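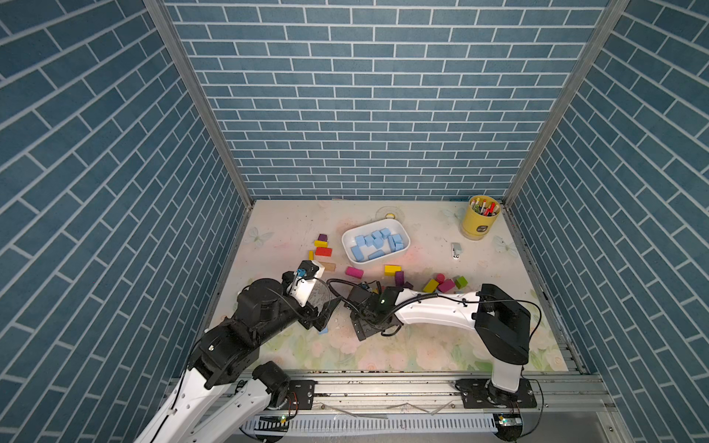

Toy blocks on a flowered play mat, with a tray of light blue foam ones.

Toy block
July, by the Wiltico hobby pages

A toy block is a small solid shape, usually a cube, a cylinder or a brick, made for stacking, sorting and knocking down again. I've been collecting them for years and I still can't walk past a box of loose ones at a jumble sale!

Wood is the old favourite, painted or left plain (plain tan ones are my weakness). Foam came along later, and I'm fond of it for little ones as it makes hardly any noise when a tower goes over. The light blue blocks in the white tray are foam, in varying rectangular shapes, and I do like a tray for keeping one sort together while the coloured ones wander off across the mat.

Sets vary a lot. The Girumia starter box has 401 pieces, which is far too many for one shelf, and the smaller Entili set comes in 2 bags. Most people I know sort by colour, but I go by shape: cylinders first, then cubes, then the flat ones that make good roofs and bridges.

The biggest display I've visited was at Pustodmont, where a wall of 1,996 blocks had been built without any glue. It had a purple cube right at the top, and I'd have loved to take that one home.

See also: stacking game, play mat, pen pot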